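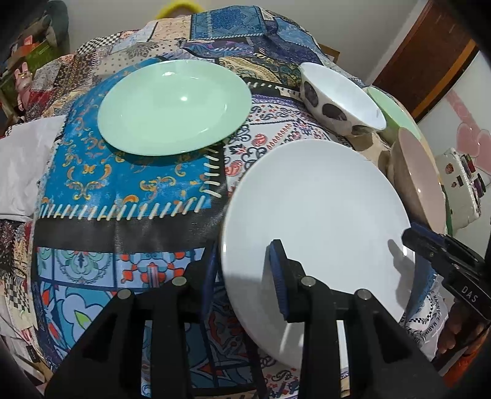

SESSION 2: TABLEWARE HANDLING AND STORAGE

Speaker notes, Everett Whitlock

Slide 4. Clearing a mixed table

Start with the large white plate, up on its edge. Point out the matte face, then the mint-green oval plate lying flat behind it, which has a gloss. Ask the room which one they would expect to show cutlery marks first. Take two or three answers and move on.

Sort by shape before sorting by color. Round plates go in one stack and ovals in another. An oval on top of a round leaves the ends unsupported, and the stack rocks when the cart moves.

The spotted bowl is on its side. Bowls should be set upright before anything near them is lifted. Mention that a patterned cloth like this one hides crumbs and small spills, so wipe the foot of each piece before stacking.

Slide 5. Stack limits

Lyons site: 20 plates per stack, felt between matte pieces.
Grillden site: same limit, paper between pieces. The paper is changed each March.

Give the inventory figure here: 2000 pieces across both sites, 169 withdrawn last year for rim chips. Do not go into cost. Marnent has its own session on replacement.

Slide 6. Edge storage

Plates can stand on edge in a rack if the slots are padded and the rack is level. The Avex rack holds 60. Load from the center outward. Lift by the rim on both sides, straight up, with no twisting in the slot.

Pass the two sample plates around at this point. Collect them before the break.

If time is short, skip slide 7 and go to the linen chart.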